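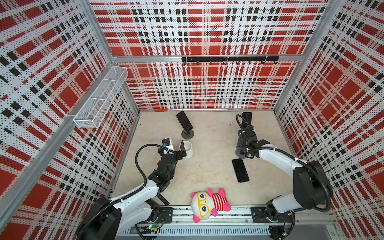 Abb. 3: Nische mit Lochwandpaneelen im Karomuster, Drahtkorb und Hakenleiste; auf der Bodenfläche Smartphones und eine Tasse.

Yamuna Naidu, Mercedes Rivadeneyra
November

3.2 Wandflächen und Ablage

Die Nische in Vusville gehört zur zweiten Gruppe der Erhebung (kleine Ablageplätze, dreiseitig geschlossen). Lochwand links, hinten, rechts. Rot, weiß, schwarz kariert, durchgehend. Von den 309 Rückmeldungen nennen 211 das Muster als störend beim Suchen kleiner Teile — bei flachen Gegenständen öfter als bei hohen. Auf dem hellen Boden dagegen kaum Nennungen. Ein dunkles Telefon hebt sich dort gut ab, die weiße Tasse weniger.

Zwei der Telefone stehen aufrecht auf grauen Ständern mit runder Fußplatte, eines liegt flach (Abb. 3). Für die Kodierung zählt das als zwei verschiedene Ablageformen, auch wenn der Gegenstand derselbe Typ ist. Liegend braucht mehr Fläche, stehend braucht einen Ständer, der selber Platz nimmt. Im Schema nach Lis war das nicht getrent, bei uns schon.

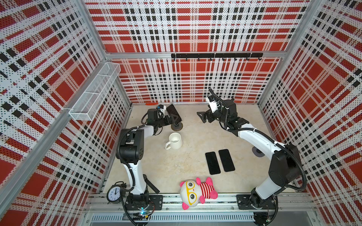
Lesezeit: 2 Minuten

Hakenleiste und Korb sind beide an der Wand angebracht. Die Haken leer, der Korb ebenfalls. Wir werten das als ungenutzte Wandablage, Stufe 4 im Bogen. Ob die Griffhöhe der Grund ist, lässt sich aus den Aufnahmen nicht ableiten — Vergleich mit Stekitz und Okby folgt in 3.3. Dort andere Wandfarbe, gleiche Lochung. Die Aluprofile an den Ecken und die Querschiene hinten wurden nicht als Ablage gezählt, der Boden schon. Kleinteile am Wandfuß wurden der Bodenfläche zugerechent.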